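**Does the Smadi shelf-picking pack handle low shelves?**

Evaluating the Smadi add-on for Trisiden before we pay for 50 seats. Picks from the upper levels plan fine. Low ones fail with the wrist in collision. Is it the planner or my rack model?

**Reply 1 (accepted)**

Probably the approach vector. The default comes in from above, and the next shelf up blocks it. Set it to horizontal and raise the planner limit from 114 to 4,000 iterations.

**Reply 2**

We use Juvero, no issues.

**Reply 3**

Reply 1 works in version 24. With the gripper held level just over the tabletop, also check padding on the table mesh.
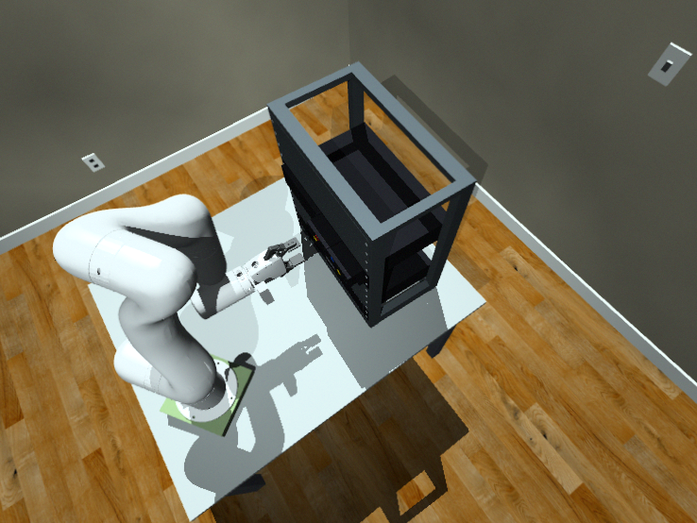
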